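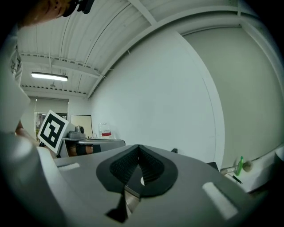

Fig. 1. Marker check at the gray table, gripper side.

So, the dropout. Lucero and I had 294 recordings and were feeling pretty great about it, and then we opened them up and 22 had the gripper position jumping by 50 mm for a moment and snapping back! My first guess was a loose finger pad (wrong, I tightened everything and got the same jumps). Walter told us to look at the tag tracking, and yep, the tracker kept losing the marker whenever we tilted the card too far. We'd also typed in the wrong tag size for 2 of the sessions, which was totally my fault. I fixed the size and reran those, and Lucero wrote a check that stops the recording when the tag disappears. The jumps at steep angles are still there, so Maritza wants us to try a second marker in April.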